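Night run, Dostex lab

Run 282. Kamran asleep at his desk, coat over his head. Nneka still typing.

The idea was hers. Hide one demo in four from the policy, see if it asks for them back. Not in words. Just a pause at the handover, left arm to right, longer than the controller needed.

"Noise," Kamran had said, back in June.

Up to 500 runs, she'd told him. Then I'll shut up.

By 122 the pauses were there. Only on the sole pieces, never on the pucks. She checked the logs twice, made tea, forgot the tea. Checked agian.

Now the left arm had a sole up and held it. 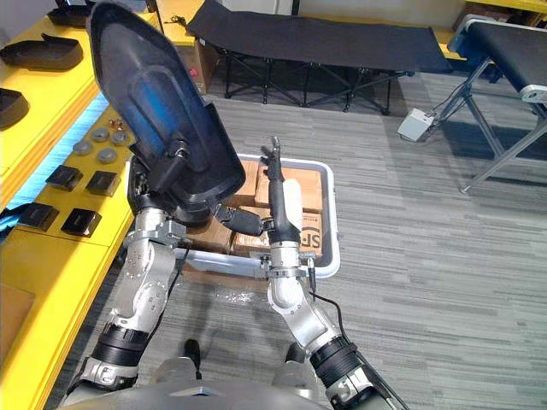
One second. Two. She stopped typing. The right gripper waiting, fingers up, and the plot on her screen gone flat as a plate.

"Kamran."

Nothing from under the coat.

Four seconds. Longest yet. She wrote it down by hand, didnt trust the file.

"Kamran, wake up. It's asking."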